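Against the Dresser Drawer

I gave up my dresser in October, and I have not missed it. It was a good dresser, five drawers, solid, bought secondhand in Tullbridge when I moved into my first apartment there. I sold it to a couple down the hall and put my clothes in baskets on open shelves. People who visit tend to have an opinion about this, so I would like to set down mine.

A drawer is a place to put things you don't want to look at. That is fine for batteries and takeout menus. For clothes I think it is a mistake. Every drawer I have owned went the same way. I folded everything, put it in, and closed it. Within 10 days the stack had fallen over, the shirt I wanted was on the bottom, and I was pulling things out and stuffing them back with one hand. Then the drawer stuck. I spent a fair part of my twenties pushing on drawers that would not close over a sweatshirt sleeve.

The basket does less, and I like it for that. It has no runners to come loose and no back panel to fall off. When it is full you can see it is full. You can carry it to the dryer, fill it, carry it back, and set it on the shelf, so the clothes are handled once. With the dresser I had a laundry hamper and a drawer and a chair, and most of my clothes lived on the chair.

The argument I hear most is that a basket looks messy. A messy basket does. The answer is folding, and here I part ways with the people who like baskets because they think they can throw things in. If you throw things in, you own a small hamper. Fold each piece flat on a hard surface, into a shape that suits the basket, and put it in when the folding is done. A bed is a poor place to fold. It is soft and too low, and you end up smoothing the same shirt three times. I use the kitchen table, and I clear it first.

I also think the basket should be rectangular. Round ones are sold everywhere and they are handsome in a catalog, but clothing folds into rectangles. Put a stack of folded shirts in a round basket and you waste the whole edge, and then socks migrate into the gap and stay there. The rectangular kind with a handle slot at each end is the one to get. The slots are part of the wall, so there are no loops to tear off, and you can pull the basket toward you from a high shelf with a couple of fingers. 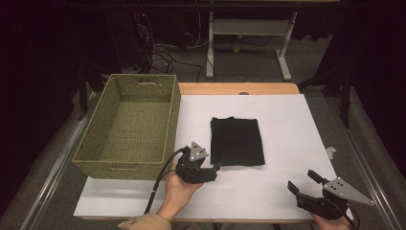 A woven basket with handle slots, and one dark garment folded flat beside it.

Color matters less than the stores would like you to believe. Sallton, where I bought most of mine, had a whole wall of them in white and pale gray, with a few greens and browns at the end of the aisle. I would go for the greens and browns. White shows dust in the weave, and weave is hard to clean. An olive or khaki basket can sit on a shelf for years and look about the same as when you brought it home. It also makes black clothes easier to see, and that counts for something if you own as many black clothes as I do. In a dark drawer at six in the morning, black pants and a black sweater are the same object.

Size is where people go wrong. The big baskets look like a better deal, and they turn into drawers. Once a basket is deep enough for two layers of anything, the lower layer is gone. Mine hold one kind of thing each, and when I can't fit another shirt, a shirt has to leave. I have given away more than 100 pieces of clothing under this rule – most of it to the thrift store on Irnel Street – and I could name perhaps two that I wished I had back.

There are things baskets are bad at. They do not keep out moths. Wool goes in a closed box at my place, and I would tell anyone to do the same. Some weaves catch on fine knits, so run your hand around the inside before you buy, and if it feels rough, leave it in the store. Cats sleep in them. If you share a bedroom with someone who cannot stand to see clothing, the open shelf will be a daily argument, and a dresser is cheaper than that.

Cost comes up too. A decent dresser from Darwish was $231 the last time I looked, before delivery. My baskets and the shelf came in under that, although I had the shelf already, so the comparison is a little unfair. I will say that when one basket wears out I can replace one basket. When a drawer goes, you live with a dresser that has four good drawers and a hole.

I don't expect the dresser to disappear. My parents have one that came down from their parents, and they would no more put their clothes in baskets than in the bathtub. But I notice that their top drawers are neat and their bottom drawers have not been opened in a long time. My mother went through hers last winter and found a tablecloth she had been looking for since I was in high school. It was folded very well.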